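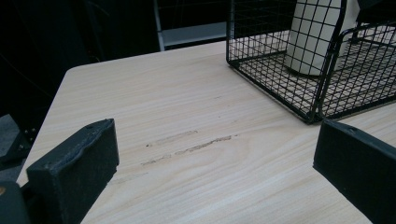 Black gripper fingers at a tabletop with two scuff marks and a wire mesh basket.

Vidodon Publishes Results of Household Chore Trial

March – Vidodon today released results from its test of robot grippers on basic home and shop tasks. The company ran 1,655 attempts at 30 chores, among them clearing a table, moving bottles in and out of wire baskets, folding towels and restocking a low shelf. Of these, 466 were completed with no human help.

An attempt was scored as complete only if the item ended in the marked place, upright and undamaged, within the time limit. Attempts in which an operator touched the item, the table or the arm were scored as failures. Repeat grasps were allowed.

Rigid items on an open surface gave the best results. Wire mesh was harder. Fingers caught on the rim, and depth readings through the grid were often wrong. Cloth was the weakest group, and 2 of the towel tasks were never completed.

"We would not sell this as a home helper today," said Ruxandra Cozma, head of testing at Vidodon. "It can put a bottle in a basket. It can't yet be left alone in a kitchen for an afternoon."

Surface wear was logged as a separate measure. Contact with the tabletop was counted whether or not the grasp worked, and the report lists it by chore and by approach angle.

"A shop owner will accept a slow machine before a scratched counter," said Usman Naqvi, who led the hardware work.

The trial used the Flalus finger set with standard pads. A second round, with softer pads and a lower closing force, will use the same chores and the same scoring rules.

The full report and task list are available from Vidodon on request.

Press contact: Virgil Nedelcu, Vidodon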